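Orkcombe shop sets budget for second pair of robot arms

15/11/2024

Lindholm, a contract assembly shop in Orkcombe, has approved a plan to buy a second two-arm workstation next year and to replace the grippers on the one it already runs. The plan was agreed after a review of the current station's costs that ended in October.

The existing station handles small plumbing and rack parts. It was bought with a grant that covered the arms but left out nearly everything else the work needed, including spare gripper fingers, mounts, table covers and staff training. The shop paid for those items out of its general repair budget, and the review recommends giving them a line of their own.

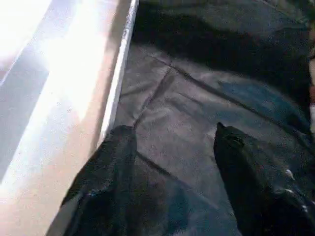

Black gripper fingers, open, over dark gray fabric at the Lindholm station.

Fingers are the part the shop expects to buy most often. Under the new plan they will be ordered in sets of 14, at a price of 367 dollars a set, and kept on a shelf next to the station. Until now they were ordered one pair at a time, and a delivery could take long enough to hold up a job. The shop also wants both stations to use the same finger mount so that one stock of spares will serve the two.

Table covers are a smaller cost. The review looked at cloth and plastic sheeting and did not settle on either. Cloth lies flatter once the fold lines are out of it, and plastic is quicker to wipe down. A sum of 211 dollars has been set aside to try both through the spring, and the choice will be made before the second station is installed.

Lighting was added to the list late. The room gets strong light from one side for part of the day, and the small cameras near the grippers lose detail in the bright areas. Blinds will be priced first. If they are not enough, the shop will get quotes for fixed lamps and move the table.

The larger question was whether to buy a second pair of arms at all. One option was a single arm with a powered clamp to hold the other part. It would have been cheaper to buy, but each new part shape would have needed its own clamp jaws, and the shop changes parts often. Two arms can hold a piece each and bring them together, so the extra hardware was judged to be worth the price for short runs.
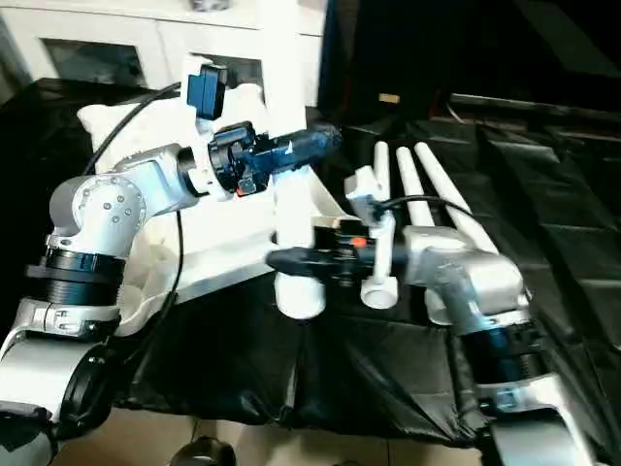

Floor space also counted. The second station has to fit in the same room, with enough clearance for a person to walk behind it and reach the rack. Cables are to be routed overhead where possible. The quote request asks suppliers to state cable lengths and the full reach of each arm, two points that were missing from the paperwork for the first purchase.

Quotes have been requested from two suppliers, Ukadano and Jayawardena. Both have been asked to price delivery, setup and two days of training as separate items. The shop has also asked for the yearly cost of software updates, with the price held for three years. Leasing has not been ruled out, but the review notes that a lease would limit changes to the grippers, and the shop makes its own brackets and expects to go on doing so.

Setup time is part of the budget as well. The review puts the work of moving a job onto the first station, with testing, at more than 800 staff hours since it was installed. Part of that time went into tasks that will not have to be repeated, such as writing the safety sheet and laying out the table. The plan allows for fewer hours on the second station and sets them down as a cost in the first year.

No jobs will be moved off the current station while the new one is being put in. Quotes are due back by the end of January, and the order is expected to be placed in March.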